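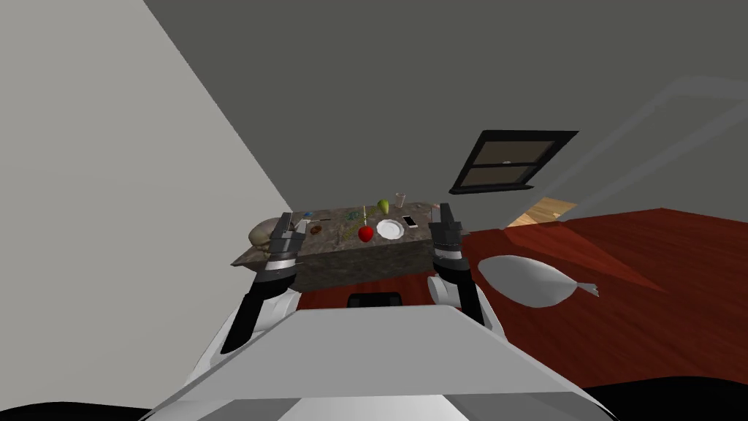 Let your rooms be dark

I moved to Dunden in February, into an apartment where every surface had been painted the same white. Walls, ceilings, doors, the insides of the closets, even the radiators. The rental listing called it "bright and neutral," and I believed it for maybe two weeks. Then one gray afternoon I came home at four, turned on the lights, and felt like I was waiting to have a tooth looked at.

So I'd like to make the case for dark rooms. Brown rooms, wine-colored rooms, rooms the color of wet slate or strong tea! I've become a bit of a pest on the subject, and my friends have started changing the topic when I look too long at their walls.

The usual advice is that dark colors make a small room feel smaller. It gets repeated so often that people treat it like a law of physics, and I think it's mostly wrong. Paint a small room white and you can see exactly where it ends, because the corners are drawn for you in shadow, sharp as pencil lines. Paint it a deep brown and the corners go soft. You stop measuring. My study is 9 feet by 8, which is a big closet with a window, and since I painted it the brown of an old leather chair I have never once felt squeezed in there. I read in it until midnight most evenings and have to be talked into coming out.

My second argument is about light, and this is the part I get excited about. A white room spends light everywhere. One lamp fills it evenly, and you get the same flat glow on the sofa as on the spot behind the door where the umbrella lives. In a dark room, a lamp makes a place. You sit inside the light, and the rest of the room backs off and leaves you alone. Restaurants have known this forever. Think of the last dinner out you really loved, and tell me the walls were white.

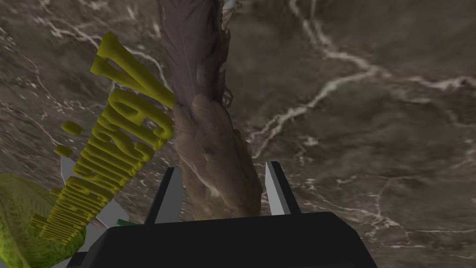

Dark brown with thin white veins: a surface that gives the eye somewhere to go.

Stone people have always understood this, and so have woodworkers. You can look at a veined slab for a long time, following one line until it splits and then choosing a branch, the way you'd follow a creek on a map. Pale surfaces can do it too, of course, but the contrast runs the other way, and I find that on a dark ground the pattern seems to come up from underneath. I have spent entire phone calls tracing lines with a fingertip. My sister can tell when I'm doing it.

Now, the objections. Chidubem Lawal, who rents the place below mine and has much better taste in furniture than I do, thinks dark rooms are for people who don't have to find things. He has a point. I dropped a black sock on my brown floor and met it again in spring. Dust shows, too, especially on anything glossy, and so does every drip of plaster, every ding, every hair from every cat. If you want a house that always looks clean from ten feet away, stay with beige and be happy.

There's also resale. This is the objection that makes me truly cross! People live for years in rooms they find dull so that a stranger, someday, won't be put off for the length of a walk-through. Tanko Babalola sold me my first can of brown at Horitz, the paint store by the bus station, and he told me most customers ask what the next owner would like before they say a word about what they like themselves. A wall is the cheapest thing in a house to change. My study cost me less than $100, including the good brush, and the next tenant can put it back for the same.

I'll grant that some rooms should stay light. I wouldn't want a dark laundry room. If you do fine needlework by a window, keep the walls around you pale and ignore me. And one timid dark wall in a white room is worse than none, in my opinion, because it looks like you ran out of money. Go all the way around. Do the ceiling if you can stand it, and do the door, and please do the baseboards - white baseboards in a brown room look like socks with sandals.

Start with the room you use at night. Buy a sample pot and paint a big piece of cardboard, then move it from wall to wall for a few days and look at it by lamplight as well as at noon. It will look alarming while it's wet. Mine looked like gravy. Give it a night, put one lamp in the corner with a warm bulb (some 400 lumens is plenty), and bring a book.

I'm doing the hallway next. Chidubem has asked me to leave the stairwell alone.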